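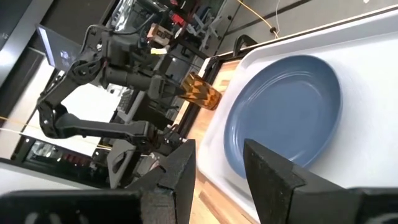
Notes for slide 2: Looking after the two-arm table

Give people a moment to settle, then say hello and thank Catherine Gunn for the kettle.

So, this is our tidying cell at Pruvisside, the one with two arms and the white tray, and I've been its keeper since August. The blue plate and the amber tumbler are our usual pair (I've grown rather fond of them!). Plates go to one arm, glasses to the other.

Fingers first. I wipe the black fingertips every 25 runs with a barely damp cloth, then open and close them 15 times by hand command and listen. A dry tick means the joint wants looking at. Tell the story of the tick I ignored, but keep it short, Khanyisile!

Cables next. Point out the loop over the wrist of the far arm. It needs slack for the whole turn, so move the arm slowly through its full reach before you tighten any clip.

Then the tray. Lay it flat, push it up to your marks, and teach the plate position again if it has shifted by more than 6 millimetres. We were on run 107 before I wrote that rule down.

Pause for questions. Spare fingertips are in the Isine drawer.

Khanyisile Mofokeng, Pruvisside workshop | © 2020 | Back to top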